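Flekex

Flekex is a student robotics competition in which teams program a pair of tabletop robot arms to do household repair jobs. It was started by Trilok Sachdeva, a shop teacher who had coached line-follower and maze contests for years and wanted his students to try something with real tools in it. Hammers, screwdrivers, wrenches, nails and scrap lumber are the heart of the contest, and the jobs are the kind most people have done at a kitchen table.

The first season had 8 teams, all from the same school district. Interest grew quickly once videos of the early rounds got around, and a junior division named Stenomden was added for middle school students. Juniors work with one arm and softer tasks, such as sorting bolts or putting a screwdriver back in its holder. The senior division is still known simply as Flekex.

Format

Each team gets a work cell with two arms, a flat work surface and a set of tools. The walls and table covering change from cell to cell, and this is one of the most enjoyable parts of the contest. A program that does beautifully over plain gray can come apart over busy wallpaper or shiny stone patterns, so good teams train on as many backgrounds as they can find. Students love hunting for the wildest prints, and a few patterns have become regulars.

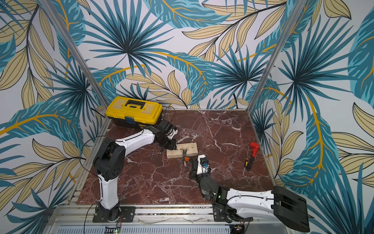
Two-arm work cell with a plank, hammer and nail.

Teams first drive the arms by hand and record themselves doing the job. A recorded attempt is called a run. The runs are then used to teach a program that must do the same job by itself on contest day. Seniors may submit up to 2,000 runs per task. The largest collection so far came from the Katiyar team, which turned in 2,464 runs spread over two tasks.

Tasks

The best-known task is the nail task. One arm has to hold the work steady while the other brings the hammer into position and strikes. It sounds simple, and it is wonderfully hard! The grip on the handle matters a great deal, and a small slip early on can turn the hammer head sideways by the time it reaches the nail. Other senior tasks include loosening a pipe fitting, driving a screw into softwood and packing a toolbox so that the lid closes.

Scoring

A perfect task is worth 1,000 points. Judges take off points for dropped tools, for marks on the table covering and for any touch by a team member after the start signal. Partial work counts, and a nail that is standing but not fully driven still earns a fair share.

Fovberg Award

The Fovberg Award goes to the team with the best written notebook, whatever its score in the cell. Past winners have filled pages with grip sketches, failed ideas and long arguments over where to hold a hammer. Copies of the winning notebooks are passed on to new teams every September.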